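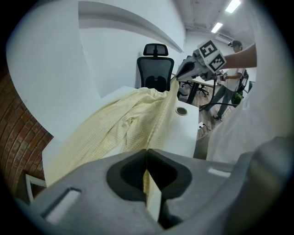

浅黄色细格布料,带褶皱地搭在白色桌面上。

科尔贝格(Colberg)社区旧布再利用项目
第二阶段进展报告
提交:奥劳(Ollau)基金

一、本期概况
本期工作从六月持续到十月,主要内容是旧家用纺织品的回收、分拣和改制。哈默尔(Hamel)仓库腾出的东侧房间自七月起作为分拣间使用,租金按原协议由项目承担。原计划六月启用,因电路检修推迟,分拣工作相应晚了几周,到九月已基本赶上进度。

二、回收与分拣
本期共收到旧布料2,000公斤,来源以居民投放为主,其余来自两家旅馆更换下来的床品和台布。布料到库后先称重登记,再按材质和破损程度分为可直接使用、可改制、只能作填充料三类。床单和桌布的状况普遍好于预期,毛巾类磨损较重,大多归入填充料。
八月雨水多,有一批布料在投放箱内受潮发霉,只能报废。我们已更换箱盖密封条,并把收箱频率由每周一次改为两次,九月以后没有再出现同类情况。

三、改制课程
课程每周三晚七点在切夫登(Cevden)活动中心举行,本期共开课29次,登记学员42人。前半段教量裁和手缝,后半段使用缝纫机,成品包括购物袋、围裙、椅垫和儿童罩衣。部分学员反映后半段进度偏快,拉链一课尤其如此,下期拟把该课拆成两次。
活动中心原有的缝纫机中有2台故障频繁,维修费已超出预算中的相应科目,超出部分暂由耗材结余冲抵,明细见附表二。

四、成品去向
购物袋主要放在科尔贝格周末集市寄售,收入全部转入耗材科目。围裙交给学校厨房试用,校方希望加长系带,已通知改版。椅垫销售较慢,原因是尺寸不统一,买家难以配套,下期将只做一种规格。

五、经费
本期支出总体在批准额度之内。运输费低于预算,租金与预算持平,设备维修超支。如基金同意,我们希望将运输费结余调入设备维修科目,调整申请随本报告一并提交。

六、存在的问题
填充料积压较多,目前占用了分拣间近一半的货架。已联系一家宠物用品作坊,对方愿意接收,但要求去除纽扣和拉链,所需人工尚未列入预算。另外,投放箱旁时常有人放置鞋类和棉被,不在回收范围内,清运增加了额外工作。新的告示牌已制作完成,尚待安装。

七、下期安排
1. 确定填充料的接收协议,清空积压货架。
2. 调整课程安排,增开一个白天班。
3. 完成椅垫统一规格的样品。
4. 安装投放箱告示牌。

附表一:布料收发登记汇总
附表二:设备维修支出明细
附表三:科目调整申请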